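The Water at Sedholm

The man from Camurel Springs had a slide for everything. He had a slide for the source, a slide for the rock the source came through, and a slide of an old woman holding a glass up to a window. She was supposed to be 73. She looked it, I thought, but then anyone can look 73.

"Seven weeks," he said. "One glass in the morning. That's all we ask of people."

My sister wrote down seven weeks. She had driven us both to Sedholm on a Monday night, on roads that had been salted twice, and she was going to get her money's worth out of the pen.

I asked what was in it.

"Water," he said, and people laughed, so he waited for them. "And what the mountain puts in."

"What does the mountain put in?"

He went back two slides, to the rock.

I should say that our father believed in this kind of thing. He wore a copper band until his wrist went green. He bought a lamp from a firm called Jekeo that was meant to help him sleep, and he sat up until two most nights reading by it. When he died my sister got the lamp and I got the band, and I think each of us felt the other had been given the better half of the joke.

A case was 42 dollars. You could have it sent every month and it would be less, though he had to look up how much less, and then the page wouldn't load. A woman in the second row said her knees had been bad since February and now she took the stairs. I asked her which stairs. My sister put her hand on my arm.

"You don't have to come to the next one," she said in the car.

"There's a next one?"

"It's a course."

She had bought six cases. They were in the back seat, belted in, and the bottles knocked together on every bend. I had read the label by the dome light before we pulled out. Bottled by Csizmadia, it said, in letters you needed young eyes for, and then a street address on the flat side of the state, a long way from any mountain.

I didn't mention it. I held it in my mouth for nine miles — I had a whole speech ready — and then she said, looking at the road, "I know it's water."

"Okay."

"I like having something to do in the morning."

I opened a bottle. It tasted like the cap. I drank half and passed it over, and she finished it at the light.

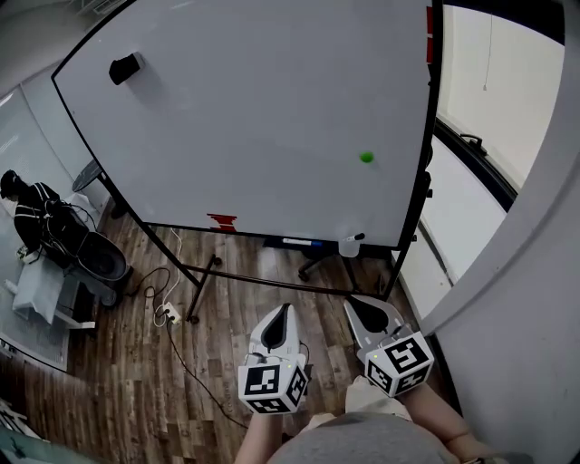
The Second Monday

I went, of course. I told her it was for the drive.

He had a new slide of the old woman, and the glass was in her other hand. I leaned over to point this out, but my sister was already writing it down.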